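**MEDIA RELEASE**

Aug 14, 2018

**Jetamcombe clubs asked to pay for "smart" uniforms before anyone has shown they work**

The Jetamcombe Community Sport Association is calling on the regional sports office to put its new uniform standard on hold until the claims behind it have been tested by someone who isn't selling jerseys.

The standard, released in May, would require every junior and senior side in the Jetamcombe and Sutherland competitions to replace its playing kit with garments made from Ploleck, a coated polyester marketed as odour-proof, stain-proof and good for 80 washes without fading. Clubs have been given two seasons to comply. The only approved supplier is Irnari Teamwear, which also owns the Ploleck name.

The association has read the supplier's brochure several times. It remains unconvinced.

**What clubs are being told**

According to the brochure, a Ploleck jersey "pays for itself" within two winters. The sums depend on a club throwing out its old jerseys every year, and we don't know of a club in the district that does. Most of our members keep a set going for as long as the numbers stay on. Jerseys are handed down from the under-twelves to the next under-twelves, patched at the elbow, and put back in the bag.

The listed price is $76 a jersey before numbers, and numbers are extra. Across our member clubs there are 2,049 registered players. Anyone with a calculator can work out what that means, and anyone who has run a sausage sizzle can work out how many of them it would take.

Supporters of the standard say grants will cover the gap. The association has asked which grants, when they open and whether a club that has already received equipment funding can apply again. The reply we received thanked us for our interest.

**The washing claims**

Our doubts about the 80 washes are fairly simple. The brochure says testing was carried out at 30 degrees, with a mild liquid detergent, no spin cycle and flat drying in the shade. That may be how jerseys are washed at Irnari Teamwear. In Jetamcombe they come off after a wet match, spend the night in the boot of a car and go through on warm with the school socks.

We asked whether the fabric had been tested with ordinary powder, on an ordinary cycle, with clay on it. We were sent the brochure again.

The odour-proof claim is also short on detail. There is no mention of how odour was measured, who did the sniffing or what the coated fabric was compared with. If the coating washes out over time, as some coatings do, clubs should be told how long it lasts and where it goes. Two of our grounds drain straight to the creek, and families on tank water and septic have asked about this more than about anything else.

**What happens to the old kit**

The standard says existing jerseys should be "responsibly retired". It does not say how. There is no textile recycling drop-off in the district, and op shops have already told clubs that they have little use for club-coloured shirts with a number on the back. A rule that sends serviceable clothing to the tip deserves a better explanation than a single line on the last page.

**What the association is asking for**

The association is not against new uniforms, and clubs that want to buy Ploleck should be free to do so. Before it becomes a condition of playing, we ask that the regional sports office:

- publish the full test results, including any wash tests that went badly
- open the approved list to other suppliers – including the local ones who have dressed our teams for years
- let clubs replace jerseys as they wear out, with no fixed deadline
- state in writing what funding is on offer and who can get it

Member clubs have been advised not to sign supply agreements or pay deposits for next season in the meantime. Clubs that have already paid a deposit should keep their paperwork and contact the association office.

A public meeting will be held at the Sutherland clubrooms before the final round. Irnari Teamwear has been invited to attend and to bring a jersey that has been through the wash. At the time of writing it had not replied.

**Media contact:** Jetamcombe Community Sport Association, association office, Jetamcombe

**ENDS**
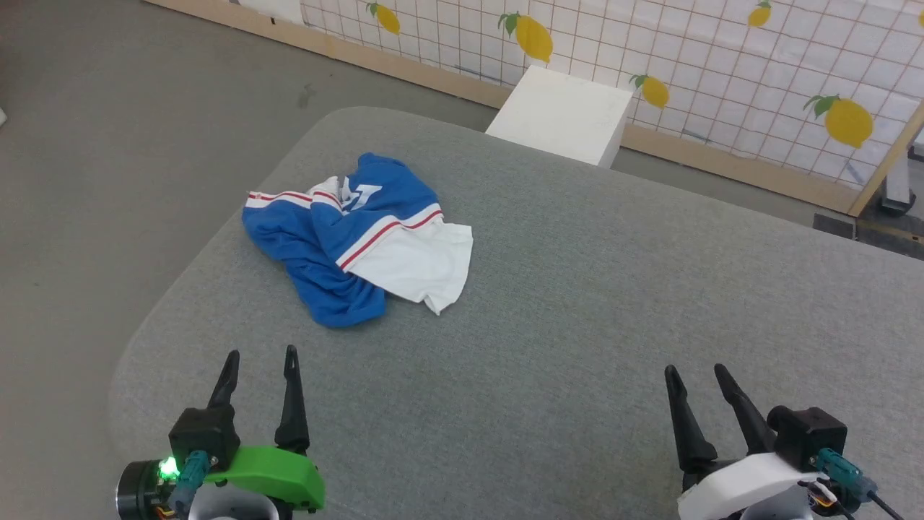
Blue and white jersey-style top with a white printed mark.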